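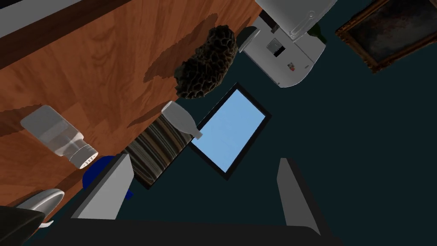 Morel hunters asked to stay out of Osley Wood until paths reopen

Foragers are being told to keep out of the northern half of Osley Wood this spring after winter storms brought down trees across the main track.

The closure came in on Sunday and covers everything between the Derkow road car park and the old quarry. The southern loop stays open, dogs on leads please.

Lindsay Henare, who manages the wood for the Tilahun estate, said crews had counted 107 fallen or leaning trees, most of them ash, and a good few still hung up in their neighbours.

"I know people have their spots and they don't like telling anyone where they are," she said. "Fine. But if a tree comes down on you up there we need to know where to look. Please leave it this year."

Morels normally show in the wood from late March. Last spring was a bumper one, and the lay-by on the Derkow road was full by seven most mornings. Residents complained about blocked gates, one farmer had to take his trailer the long way round for a fortnight.

The estate brought in free permits after that. So far 522 have been handed out. They stay valid but only for the southern loop for now, and the limit per visit hasn't changed: 300 grams, for your own kitchen, no selling.

Not everyone is happy. A post on the village noticeboard called the closure "over the top" and asked why the quarry side, which lost hardly any trees, was shut as well. Henare said the only way in for the timber lorries was past the quarry and she didnt want walkers meeting them on the bend.

Clearing work started in February but stopped twice for wet ground. Contractors now expect to need another 21 working days, weather allowing. Some of the trunks will be left where they lie for beetles and fungi, the rest goes to the sawmill at Jinau.

Two guided walks planned for April have been moved to the southern loop. Same start time, 10am, but meet at the lower gate and not the car park. Anyone who has booked should of had an email. If not, ring the estate office.

The usual warning too: morels must be cooked right through, never eaten raw, and false morels can make you seriously ill. If you aren't certain what you have picked, don't eat it.

Signs are up at both entrances. A further update is due once the track has been inspected.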